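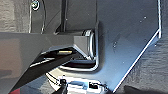 4. Filling and Bleeding the Heating Circuit

The steps in this section apply to all Leto hot water radiators, including the low-height models. Fill the circuit only after the pressure test in Section 3 is complete.

Before you start

Turn off the boiler at the wall switch. Let the radiators cool until you can hold a hand on them. You will need the bleed key, a cloth and a small bowl.

4.1 Filling

1. Close every bleed valve in the building.
2. Open both valves on each radiator fully.
3. Connect the fill hose to the boiler inlet and hand-tighten the nut.
4. Open the fill tap a quarter turn. A full circuit in a two-story house takes about 200 liters.
5. Close the tap when the gauge reaches the green band.

Note: If the needle drops again within an hour, check the joints before adding more water.

4.2 Bleeding

1. Start with the radiator nearest the boiler on the lowest floor.
2. Hold the bowl under the bleed valve and turn the key to the left, half a turn at most.
3. Wait until the hissing stops and a steady stream of water comes out.
4. Close the valve and wipe it.
5. Repeat for each radiator, working upward.
6. Check the gauge and top up if needed.

CAUTION: Do not remove the bleed screw completely. Water under pressure will come out and the screw is hard to put back.

CAUTION: Never top up a hot boiler.

4.3 Restarting

Remove the fill hose and fit the cap. Switch on the boiler and set the room thermostat to its highest setting. Bleed the top floor once more the next day, with the system cold.

Revised February 5, 2025. Replaces the sheet packed with model 870.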